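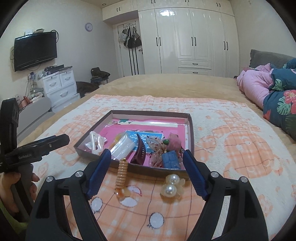

A robot that is going to tidy a bedroom has to learn how to pick things up, and it learns from examples. An example is a recording of one small job done from start to finish. The robot does not have to be in the room when the recording is made. A person can hold a gripper in one hand, like a large pair of tongs, and do the job with that. The blue pads on the two fingers of this one are the parts meant to touch the object. A camera on the tool looks out past the fingers, so the recording shows the job from close to where the robot's own hand would be.

Why use a gripper at all?

People have five fingers on each hand and can feel what they hold. Most simple robots have two fingers on each gripper. If a person did the job with bare hands, the recording would be full of moves the robot could never copy. With the gripper, the person has the same limits as the robot -- two fingers that open and close.

What goes into one example?

The camera saves many pictures every second. The tool also needs to record how far apart the fingers are and how the gripper moves through the air. All of these have to carry the same time stamps. If the pictures run late, the computer will match the wrong move to the wrong moment, and the example is thrown out.

Why small things?

Hair clips, hair ties and a fluffy pompom all need different grips. A coiled hair tie can be squeezed and will spring back. A flat clip lying on a blanket is harder. The fingers have to come in low on both sides, and the blanket may bunch up between them. A clear plastic cylinder is hard in another way: a camera sees what is behind it as well as the cylinder itself.

How many examples are enough?

One is never enough. Milagros Sebastian plans the recordings for a project called Satetia. Her plan for sorting small items asks for 1000 examples, recorded in 66 different rooms. The first 230 were checked one at a time before any more were made. Between examples the items are moved to new places. If a clip always starts in the same spot, the computer may learn the spot and ignore the clip.

What does the computer do with them?

It looks at a picture from an example and guesses the next move. Then it compares its guess with the move the person made. If the two are far apart, it changes some numbers inside itself and tries again. This is called training. Later the robot is tested with items placed in ways that were not in the examples -- a test with the same pictures would only show that it can remember.

Words to know

Gripper: the part of a robot that holds things.
Time stamp: a note of exactly when something was recorded.
Training: changing a computer program, step by step, so that its guesses get closer to the examples.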